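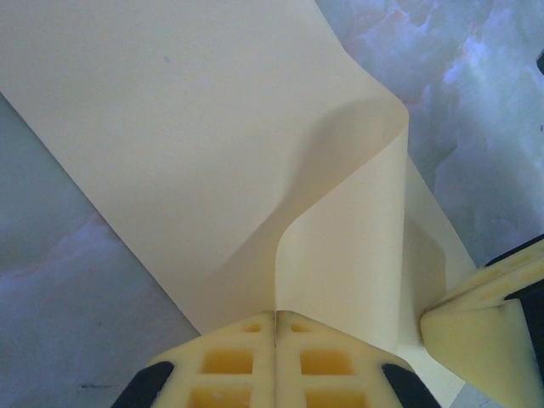 Pelance will stop mailing paper water bills to most households in October and move its billing to an online system run by Privis, the city utility office said.

Customers who want to keep getting a bill in the mail can do so at no charge, but they have to ask. A request card went out with the last two bills, and the office had received 1,384 of them when it closed its books for the month. Cards are still being accepted at the Opoku Street counter and in the drop box next to the parking lot entrance.

The change covers water, sewer and storm drain charges. Trash pickup is billed separately by Forkix and is not affected.

Under the new system, a customer gets an email or text message when a bill is ready and can pay by bank transfer or card. Bank transfers are free. Card payments carry a fee, which the utility office said is set by the card processor and will be shown before the payment goes through. Customers already signed up for automatic payment do not need to enter their bank details again, though they will be asked to confirm an email address the first time they log in.

Due dates stay the same. So does the ten-day grace period before a late charge is added.

The city tested the system over the summer with 400 households on the east side. Of the complaints that came in, most were about the login page, which timed out after five minutes and sent people back to the start. The limit has been raised to 20 minutes. A smaller number of customers said the text messages looked like a scam - the messages now include the last four digits of the account number.

Some residents at last month's council meeting asked what would happen to older customers without internet service at home. The office said those customers can still pay by check or in cash, with or without a mailed bill, and can call to hear their balance over the phone. The library also plans to set aside two computers in the afternoons for people who want help setting up an account.

Landlords with more than one property will be able to see all of their accounts on one page, something the old system could not do. Tenants who pay their own water will need a separate login.

Bills for 671 accounts with an outdated mailing address have been coming back to the office. Those customers will get a notice hung on the door before the switch.

The utility counter is open from 8:30 a.m. to 4:30 p.m. and closes for lunch at noon.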